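**Bako 3 moves hand tracking to marker cubes, adds pose planner hooks**

2026-05-13 – Belside has released version 3 of Bako, its software for recording hand motion and turning it into arm trajectories. The main change is in perception: wrist pose is now estimated from printed fiducial cubes, replacing the markerless tracker used since the first version.

The old tracker worked from skin contours and lost the hand whenever an object covered the fingers. Bako 3 looks for square markers on the faces of a cube strapped over each hand and solves for the full pose from any face it can read. When two or more faces are readable, the solver combines them and reports a lower variance. When none are, it holds the last pose for up to 15 video frames, then flags a gap in the log. Gaps are no longer filled by interpolation unless the user asks for it. 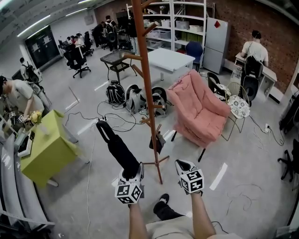

*Marker cubes on both hands during a coat rack task, seen from the head camera.*

Head motion is handled separately. The wearer's camera pose is computed from room features, and the cube poses are then moved into a fixed room frame. Belside says this step was the source of most errors in version 2, where a quick turn of the head could appear in the output as movement of the hands. The two estimates now share one clock and are smoothed together in a sliding window.

On the planning side, recorded wrist paths can be passed directly to an external planner. The export checks each path against joint limits and marks the segments an arm could not follow at the recorded speed. Users can slow those segments, cut them, or send them on unchanged. The first supported planner is the one in Testbridge, the company's simulation package, and an interface for others is documented in the release notes.

The calibration tool has also been rewritten. It takes 6 views of each cube and stores the offset between the cube and the wrist in a plain text file. Offsets from version 2 cannot be imported, as that version had no cube model.

Internal testing used 2000 recordings made at the Wungate site, mostly household tasks such as hanging, folding and sorting. Belside has not published accuracy figures for the set. Known problems listed in the notes include marker flips at steep viewing angles and missed detections under strong side light. A fix for the first is in the development branch.

Existing projects open in Bako 3 but keep the old tracker until they are converted. Support for version 2 ends in September.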